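Bruris House, Upholstered Seating and Soft Furnishings Check
Ground floor, changing and folding area
Date of check: 31 August 2021
Form 4, sheet 2

Use one sheet per room. Mark each line OK, ACTION or N/A and write a comment for anything that is not OK. Keep the July sheet behind this one so repeat items can be matched.

1. Seating top, fabric condition: OK
Gray woven fabric with light and dark flecks. Dry brush only. Do not use the Gamitz spray on it until the patch test has been signed off.

2. Seating top kept clear when not in use: ACTION
Clothing left on top, including a red item, not folded.
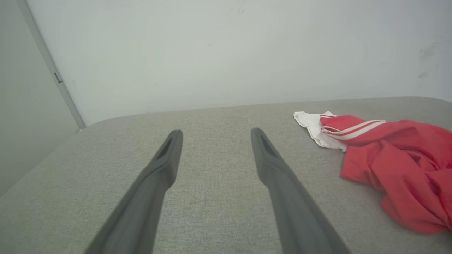

Alper Tokgöz
Building Safety Inspector, Bruris House

Item 2 was also marked ACTION in July. Clothes left on the seating should go to the folding shelf or the lost property bin by the end of the shift. Staff on the late shift say the bin is often full. Tshepo Kekana has asked Goh for a second one, order number 474.

3. Frame and feet: OK
Pressed down at each corner. No rocking. Feet pads replaced in July and still in place.

4. Seams and piping: OK
Checked by hand on all sides. One pulled thread at the back, trimmed. No stuffing showing. Check again next time.

5. Fire label attached and readable: OK
Label is on the underside, stitched. Do not cut it off when the cover is removed for washing.

6. Distance from heater: OK
Measured at 178 cm with the heater guard on. Floor tape is worn at one end and should be replaced before the heating season.

7. Cables and chargers: ACTION
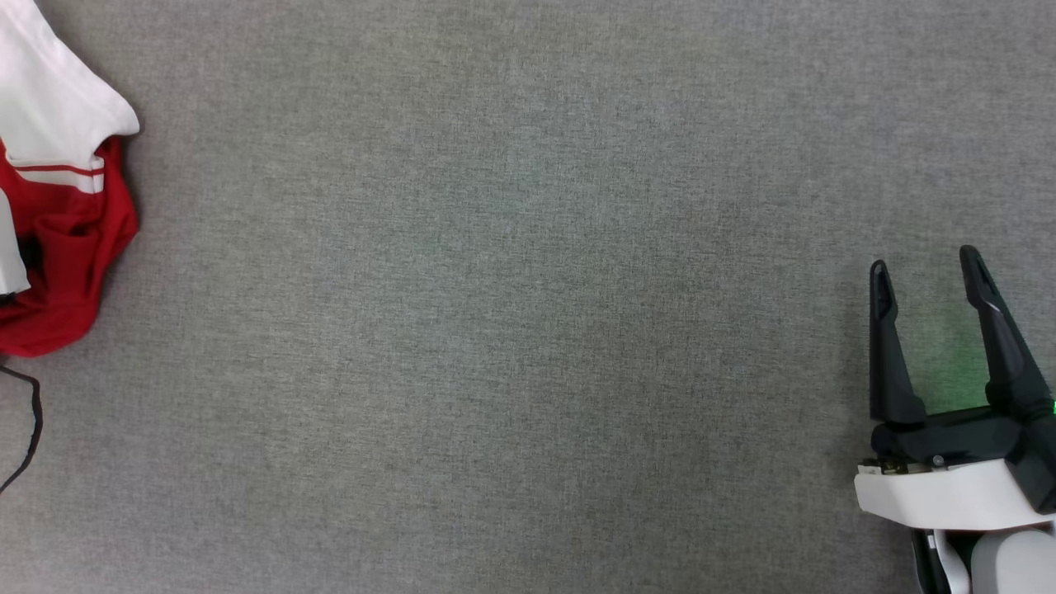

Cables on soft seating are a repeat problem in this building and the rule has not changed since the last update. Chargers are used at the wall counter and nowhere else. A phone or adapter left charging on fabric can get hot, and clothes on top of it hold the heat in. At this check a thin black cable was lying on the gray fabric, close to a crumpled red and white garment. Move the clothes first, then follow the cable to its end before picking it up. If it is plugged in, switch off at the outlet. Report any cable with split or taped insulation and do not put it back into use.

8. Outlet covers: OK
All fitted. The Skiklow timer on the counter outlet is set to switch off at closing.

9. Walkway past seating: OK
Door opens fully. No bags on the floor at the time of check.

10. Cleaning log: ACTION
Two entries missing initials. Tshepo to speak to the weekend team.

Actions carried forward
Item 2: clear clothing at end of shift. Owner: shift lead.
Item 6: replace floor tape. Owner: A. Tokgöz.
Item 7: new "No charging on seating" sign at eye level. Owner: T. Kekana.
Item 10: initials in cleaning log. Owner: T. Kekana.

Copy to front desk folder. Original stays with Building Safety.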